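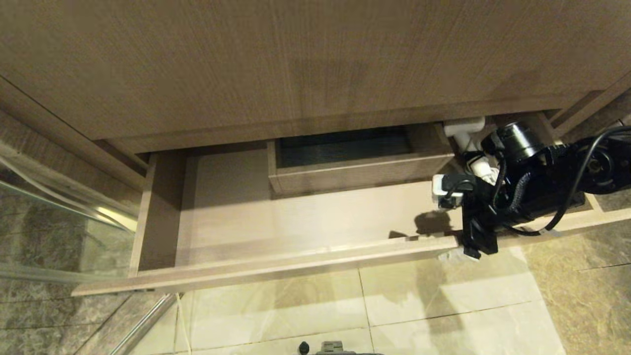

4. Reproduire l'essai « tiroir » : protocole et lecture des résultats

Cette section reprend la méthode Flikwood pour l'ouverture et la fermeture de tiroirs en salle de bains. Elle suppose que le bras est monté, que la section 3 (étalonnage) est terminée et que le logiciel Nutis tourne sur le poste de commande. Elle suppose aussi que vous avez lu le rapport d'origine, et de préférence ses annexes, où se trouvent les chiffres les moins flatteurs.

Le rapport annonce 78 % de réussite. Nous n'avons pas retrouvé cette valeur en suivant le texte à la lettre. Les étapes ci-dessous précisent ce que le rapport laisse dans le vague ; les remarques indiquent les points où nos lectures divergent.

4.1 Préparer le poste

1. Vérifiez que le sol est sec avant d'approcher la base. Sur un carrelage brillant, essuyez aussi les traces de produit d'entretien.

2. Placez la base face au meuble, de façon que la pince atteigne le bord avant du tiroir, fermé comme ouvert à fond. Bloquez les roulettes.

3. Faites passer les câbles à l'écart de la course du tiroir. Ouvrez et refermez celui-ci à la main une fois, lentement, en regardant si un câble se tend ou se prend dans le rail.

4. Videz le tiroir des objets fragiles. Si un casier intérieur est fixe, laissez-le en place et notez sa présence dans la fiche.

ATTENTION : un câble spiralé qui pend dans le tiroir peut être pincé à la fermeture. L'arrêt sur effort de Nutis ne le détecte pas toujours, quoi qu'en dise la fiche du module. Gardez la main sur l'arrêt d'urgence.

ATTENTION : ne lancez aucun essai avec une paroi de douche en verre dans la zone de balayage du bras. Réduisez d'abord cette zone dans le menu Limites, puis contrôlez-la à vide.

4.2 Régler la saisie

5. Dans Nutis, chargez le profil « tiroir_bas ». N'utilisez pas « tiroir_auto », qui choisit la hauteur de saisie à partir de la première vue et ne la corrige plus ensuite.

6. Amenez la pince, doigts vers le bas, au-dessus du bord avant. Enregistrez la position sous le nom P1.

7. Descendez jusqu'au contact, puis remontez de 7 mm. Enregistrez P2.

8. Répétez les étapes 6 et 7 avec le tiroir ouvert à fond. Si la hauteur de contact diffère entre les deux positions, le tiroir s'affaisse sur ses glissières : inscrivez l'écart dans la fiche et utilisez la moyenne.

Remarque : le rapport ne dit rien de l'affaissement. Abelardo Betancur, qui a repris l'essai sur le meuble Torres, pense que les auteurs travaillaient sur des glissières neuves. C'est plausible, mais le modèle de glissière n'est donné nulle part.

4.3 Lancer une série

9. Fixez l'éclairage et n'y touchez plus avant la fin de la série. L'ombre du bras sur un fond clair déplace le bord détecté ; c'est la première cause d'échec que nous ayons relevée.

10. Programmez 21 cycles. Un cycle comprend une ouverture, une pause et une fermeture.

11. Lancez la série. Ne repoussez pas le tiroir à la main entre deux cycles. Si vous devez le faire, le cycle en cours compte comme un échec.

12. Après chaque échec, choisissez un code : G (glissement de la pince), V (bord mal détecté), C (câble), A (autre). Au-delà de deux codes A par série, reprenez les enregistrements et reclassez.

Remarque : dans le rapport, un cycle est réussi dès que le tiroir « atteint sensiblement la position voulue ». Nous ne savons pas ce que vaut « sensiblement ». Pour la comparaison, définissez votre tolérance avant la première série et écrivez-la en tête de fiche. Une tolérance fixée après coup ne sera pas acceptée dans le tableau commun.

4.4 Lire les résultats

13. Exportez le journal au format Firkico et ouvrez l'onglet Efforts.

14. Comparez le taux de réussite des ouvertures à celui des fermetures. Ne les additionnez pas. Refermer un tiroir en le poussant est nettement plus facile, et le chiffre global du rapport mélange les deux.

15. Recherchez les cycles marqués réussis dont le pic d'effort dépasse le seuil. Ils doivent être relus un par un.

Remarque : les auteurs disent avoir entraîné leur modèle sur 1372 démonstrations. Le texte ne précise ni le nombre de meubles ni la part de salles de bains. Si toutes les démonstrations viennent du même meuble, le résultat porte sur ce meuble, et l'étendre aux tiroirs en général demande une preuve qui manque pour l'instant.

4.5 En cas d'écart avec le rapport

Un taux inférieur n'indique pas forcément une erreur de montage. Contrôlez dans l'ordre P2, l'éclairage, puis le profil chargé. Si les trois sont corrects, conservez votre valeur et joignez le journal brut. Ne relancez pas des séries jusqu'à obtenir un chiffre plus proche de celui publié.

Les fiches complètes se déposent dans le dossier partagé avant le jeudi midi. Celles qui n'indiquent pas de tolérance sont renvoyées à l'opérateur.

Suite : section 5, Portes à charnières.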